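How to Run a Simulated Kitchen Demo at an Open Day

Our lab at Ketska opens its doors to the public every June. Last time we gave one of the stations over to a simulated kitchen, where a robot arm works at a counter on a large screen and visitors can ask for a task and watch it being tried. It drew a steady line from the first tour to the last, so I wrote down how we set it up. The steps assume you already have a simulator running and a kitchen scene you are happy with.

What you need

One desktop machine with a decent graphics card, and a second one set up the same way as a spare. A big screen at standing eye height. A small screen for the operator, turned away from the public. A keyboard with the reset key marked in bright tape. Printed task cards, which I come to below.

Step 1. Choose the tasks

Pick short ones. We timed everything beforehand and threw out any task that took longer than 70 seconds, since people start to drift after that. Moving a piece of food, closing a drawer and picking up an object from the counter all work well. Ashraful Siddiqui wanted a long coffee-making sequence and we tried it in rehearsal, but most of it was the arm traveling back and forth.

Step 2. Set the main view

Put the main camera behind and above the arm, far enough back that a first-time visitor can tell it is a kitchen. The arm should come in from the bottom of the screen so people read it as working away from them. Leave the counter open to one side. If the arm covers the thing you are talking about, move the camera before you open, not during a tour.

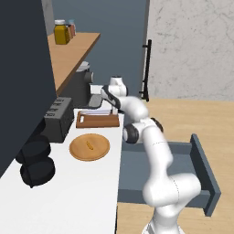

The main view, with the gripper over the back of the counter and the drawer open.

Check the lighting from the back of the room as well. Our dark cabinet looked fine on a desk monitor and turned into a black block on the big screen until we raised the brightness.

Step 3. Fix the starting positions

Save one starting state and load it before each group. Random placement is good for testing, but at an open day the guide needs to know where things will be. We kept seed 2121 for all the public runs. Write your own number on a note and stick it to the operator's desk.

Step 4. Write the task cards

One task per card, in words anyone would use. "Close the drawer" is fine. "Actuate the lower prismatic joint" is not. Hortensia Retamal printed ours in large type and had them laminated, and they held up through the whole day. Let a visitor choose a card and hand it to the operator. Children like this part a lot.

Step 5. Rehearse with the operator

The operator and the guide should be two different people. Dilruba Munshi ran the keyboard for us and Genivaldo Godoy did the talking. Run each task until both of them know its timing. We did 100 runs over the week before and logged the failures by task, then dropped the two worst cards.

Agree on a phrase for a reset. Ours was "let's take that again," and the operator hit the key as soon as she heard it.

Step 6. Add the gripper view

Set up a second camera on the hand itself and put it on a key so the operator can switch to it. Visitors who have watched from a distance for a minute usually want to see what the fingers are doing. In this view the hand stays along the bottom of the screen and whatever it holds rises up the middle, with the counter and cabinet fronts behind. Use it with a long, plain object first — it is easier to see where the two finger pads meet it. Switch views between motions if you can. Switching in the middle of a fast move makes people lose track. 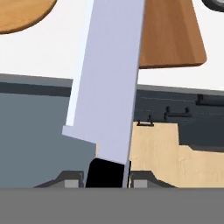
Step 7. Run the tours

Keep groups to 15 people at most. Start in the main view, run one task without talking, then run it again with the explanation. After that, take a card from the group. Finish with the gripper view and leave time for questions. The most common one we got was whether the robot was real, so have the guide say at the start that everything on the screen is simulated.

Step 8. Between groups

Load the saved state, go back to the main view and collect the cards. Restart the simulator at lunch even if it seems fine. Ours slowed down in the afternoon of our first open day and we had to restart with a group standing there.

Notes for next time

Nilmini Rathnayake has asked for a printed map of the kitchen so that visitors at the back can follow the guide. We also plan to move the operator's desk farther from the door. If you borrow our task cards, send back any changes you make to the wording.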